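Trirkine opens Prullport hall for bag-packing demonstration

13 Jul 2025

Trirkine opened its Prullport test hall to visitors for an afternoon last week and ran its packing cell for two hours. The cell is built around a robot arm with a finger gripper and a small camera mounted near the wrist. The job on show was filling gift bags with packaged snacks, a task the company has been working on since January.

Entry was by registration. Visitors came in groups of 22, each group getting one slot at the cell and another at a bench where the gripper hardware was laid out in parts. Most of the questions at the bench concerned finger pads, which Trirkine makes in-house and replaces on a fixed schedule.

The company picked gift bags on account of their openings. A rigid carton keeps its shape and its position, and the software can treat it as a fixed target. A paper bag does neither. Its handles stand up where the gripper wants to travel, its sides move when touched, and the usable opening changes as the bag fills. Trirkine's engineers said handle contact was the most common fault in their early logs, ahead of dropped items.

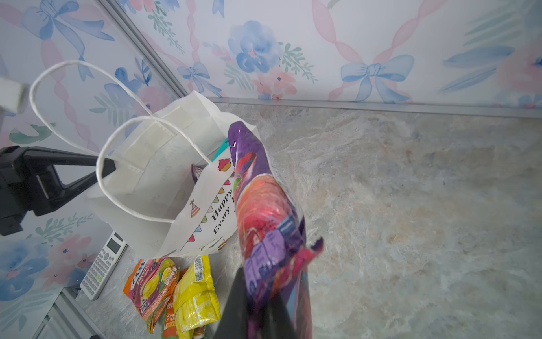

2 min read

Long snack packages are handled differently from flat ones. The gripper has to hold them firmly enough that they do not swing, and the tip has to be brought over the opening at an angle before the wrist turns. With a flat packet the difficulty comes earlier, at the pickup, as there is little edge for a finger to get hold of when the packet is lying on a counter. Glossy film adds to the trouble in both cases. Reflections shift as the wrist moves, and the camera moves with it.

The packing routine has no fixed list of products. Operators set out whatever is to be packed, and the software chooses an order based on size and on how easily each item can be reached. Other objects may be left on the counter. The bag used for one of the runs had a birthday print with pennants, a cupcake and a party hat, and a calculator lay on the same counter as the snack packets.

Trirkine said the current software was trained on 963 recorded packing runs. Of these, 160 were collected at Kukthorpe, where the company keeps a second cell with different lighting and a different counter height. The Kukthorpe runs were added in spring after tests showed that the arm performed worse when the surface under the bag was changed. Patterned walls and stone-look countertops are now part of the regular test set. The company did not publish a success rate for the demonstration and said it would do so once both cells were running the same software version.

Speed drew some comment from the floor. The arm was run at a reduced setting throughout, which Trirkine described as standard practice with visitors in the hall. No figure was given for the normal setting.

Chantharasri, which supplies the mounting frames for both cells, had a table near the entrance with clamp brackets and rail sections. It is working on a lighter bracket that can be moved between counters without tools. Sample units are due at Kukthorpe before the end of the year.

Trirkine plans a second open afternoon at Prullport in January. Registration will be handled through the company's site, and the group size will stay the same. The bench with the gripper parts will be moved to a separate room to allow longer sessions at the cell.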